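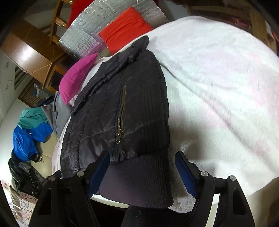

TX 214 Thermal Insulation in Clothing
Handout 2: Trapped air, fill and stitching

1. Where the insulation comes from

Still air conducts heat poorly. Most of the thermal resistance of a padded garment is due to air held between fibers, with a smaller share from the fibers themselves. The purpose of the fill is to divide the air into spaces small enough that it does not circulate.

For a flat layer of thickness d and conductivity k, the resistance per unit area is

R = d / k

Layers in series add. Shell, fill, lining and the air film at the outer surface are each entered as a separate term. For thin shell fabrics the first and third terms are small and may be dropped in hand calculations. The air film may not be dropped, as its value falls quickly with wind speed.

2. Fill density

At very low density, air moves through the fill and heat is carried by convection and by radiation between widely spaced fibers. At high density, fiber contact increases and conduction through the solid rises. Between these limits k passes through a minimum. The position of the minimum depends on fiber diameter: finer fibers reach it at a lower density.

Compression has two effects, and students often report only one. Thickness d falls, and density rises. The loss in R under a backpack strap is mostly due to the first.

3. Stitch lines

A stitch line drawn through all layers reduces d locally to almost nothing. Treat the garment as parallel paths:

1/R(total) = f/R(seam) + (1 - f)/R(panel)

where f is the fraction of area affected by seams. Closer spacing raises f and holds the fill in place more firmly. Wide spacing lowers f but allows the fill to shift after washing. Box construction avoids the problem at higher cost and is not covered in this course.

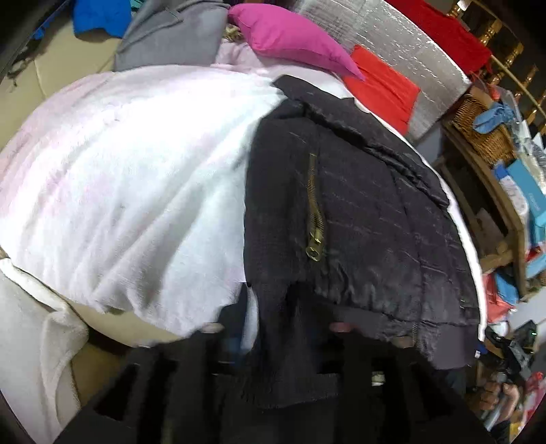

Fig. 1. Quilted jacket with stitched padding and metal zipper.

4. Openings

Air exchange at the neck, hem and wrists is called the bellows effect when driven by body movement. Ribbed cuffs and bands limit it. A metal zipper with no flap behind it adds both a conduction path and a leakage path; in still air the leakage term is normally the smaller.

5. Moisture

Water conducts heat far better than air. Damp fill loses resistance in proportion to the air displaced, and further if the fibers collapse. Report the conditioning time of every sample before quoting R.

6. Lab work

Use the Plerotell plate in the Sakgate lab. Sample codes beginning with W are from the Weerakoon set and must be returned flat. Compression samples are cycled 2,000 times before the second reading. Read section 11 of the lab manual first. Reports are due 8th June. The resit is in August.

Problems

a) Derive the parallel path expression in section 3 and state the assumption made about sideways heat flow.
b) Show that R(total) is always less than the area-weighted mean of R(seam) and R(panel) when the two differ.

Contact: Umut Dağdelen, Textile Science, Prolbridge | Back to top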